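Folding cloths into thirds so they stay put in a drawer
Posted by Edem Nyarko

I have a shallow drawer for tea towels and cleaning cloths, 11 cm deep on the inside. I fold the cloths in half and in half again, stack them, and by the end of the week they have slid over and the drawer catches when I open it. Rolling takes up too much room. Is there a fold that stands up on its own? The grey ones are the worst. They are soft and the hems curl.

Fidelina Grajales

Fold lengthwise first. Lay the cloth flat on a table, smooth it from the middle outwards and bring one long side over so that you have a strip. Keep the hems together along one side and pull the ends square.

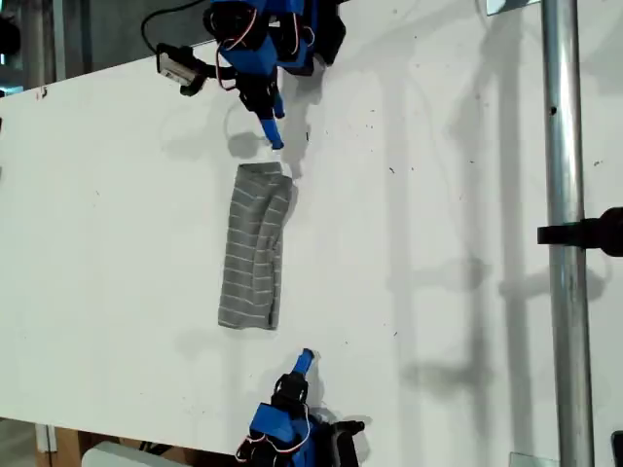 Once you have the strip, fold each end in towards the middle, then close it like a book. Stand it in the drawer with the fold facing up. If one end of the strip is wider than the other, open it out and start again — it will only lean on its neighbours if you leave it. I keep mine in two rows with a strip of card between them.

Fuseini Tetteh

Just buy a deeper drawer box. I got one from Okutgate and stopped folding altogether.

Aba Darko

A curled hem is usually down to drying. Hang the cloth by the short side, pull the hem straight with your fingers while it is still damp, and leave it over the rail. Ironing works too but I wouldn't bother for cleaning cloths. Terry ones come out thicker when folded, so I do those in half where I would do a thin tea towel in thirds. 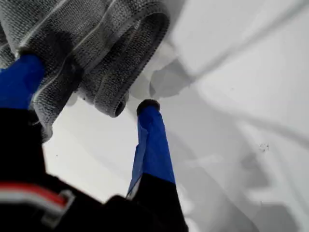 Does it matter which way the stitched edge faces?

Put it on the inside of the last fold. The smooth side then faces the next cloth and you can pull one out without dragging the rest up with it.

Contact us | Terms of use | © Tenadum Household Help | Back to top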